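Zelemen Work Table, matte brown
Sold by Dirkik. In stock at Halász Street, or we can deliver.

I've been wanting to write this one up properly for ages, because it's the table I get the most emails about and the old page had two sentences and the wrong price. So, a new page!
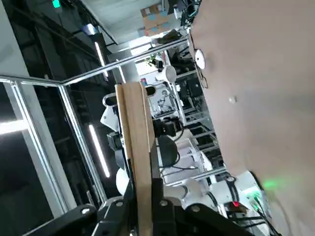
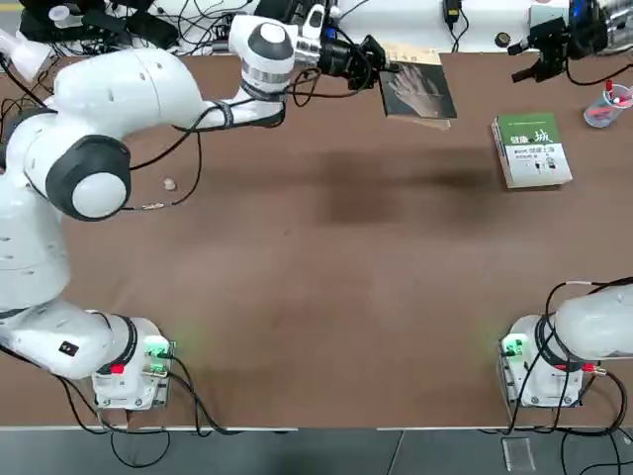
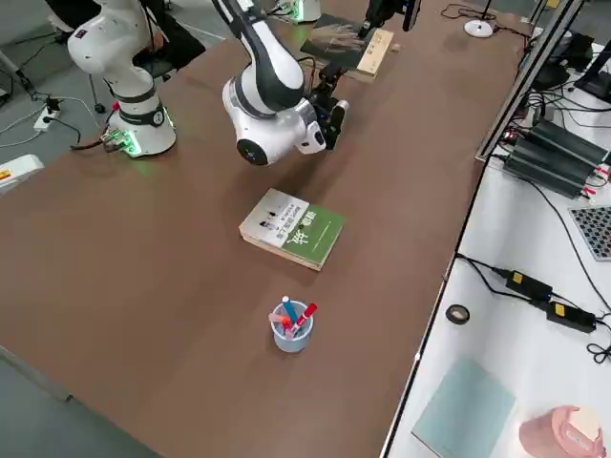
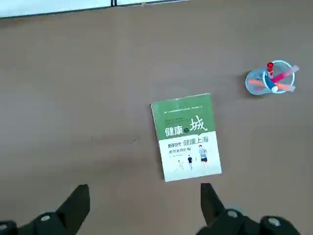

Dirkik Equipment Notes, Issue 5
Updated 6/6/26

First off, the colour. We call it brown and people write in asking which brown, and fair enough. In the third photo it's close to chocolate, in the fourth it's more of a warm greyish tan, and in my own kitchen it's somewhere between the two until the sun comes round in the afternoon. If you're trying to match it to a bookcase, ask for a sample chip before you order. They're free and they go out in a regular envelope.

The finish is matte, and that's my favourite part. I do a lot of sorting of books and papers, and a shiny top under ceiling lights drives me batty (you end up tilting your head to read a cover that's lying right in front of you). The green and white paperback in the last photo is a good sort of thing to try on it, with plenty of pale cover and some very small print. I still can't read the tiniest lines in the photo, mind you, but the title 健康城 comes up nice and clear.

Matte does mean you'll see smudges. Fingers, sleeves, the bottom of a mug, all of it. I go over mine with a barely damp cloth and then a dry one, and I leave the spray cleaners in the cupboard. Please don't use a melamine sponge! It'll polish a patch and you'll be looking at that patch forever.

What I use mine for

Mostly books. I lay them flat and spread them out so I can see the covers, then shuffle them into piles for keeping, lending and the op shop. Anything that would roll away goes in a pen cup. There's a light blue one in the third photo, down at the near end, and I'd say that's about the right spot for it, close to your hand and away from the middle where you want the space. Pictures and prints go up the far end. If you have a board you'd like to stop sliding about, a plain block of wood set against the side of it does the job and costs nothing if you've got offcuts in the shed.

I've also had the sewing machine on it, a very large jigsaw, and one April a whole season's worth of seedlings on newspaper. No complaints from the table. My back had a few, so do measure your chair first.

The bits people ask for

Depth: 80 cm, front to back. My arms reach the far side sitting down, though only just.

Price: $658 for the table, delivered flat to metro addresses. Regional delivery is quoted by postcode, so send me yours and I'll get back to you.

Warranty: 5 years on the top and frame, from the date on your receipt. Scratches aren't covered and neither is anything that's been left out in the rain.

Assembly: one person can do the legs, but get a second person for turning it over. I did it alone the first time and took a chunk out of the door frame.

Lead time: usually whatever's on the shelf. If we've sold out I'll put a note at the top of this page and take names for the next load.

Things that go with it

The Romura desk mat is the one I'd add if you write by hand a lot, as a ballpoint on a single sheet will feel the hard surface underneath. It comes in charcoal or oatmeal. The Romura paper tray takes a full ream (500 sheets) and has felt feet, so you can shove it along without leaving a track.

We don't sell books, pen cups or picture boards, sorry! I do get asked.

Returns

Change of mind is fine for unopened boxes. Once it's built I'd much rather help you find a local buyer than pay to ship a table back across the country, and we've managed that a couple of times now. If it arrives damaged, take a photo of the box before you open it any further and email me the same day.

Replacement feet and bolts are listed under Spares, as is the touch-up pen. The pen dries darker than it looks when it goes on, so test it underneath.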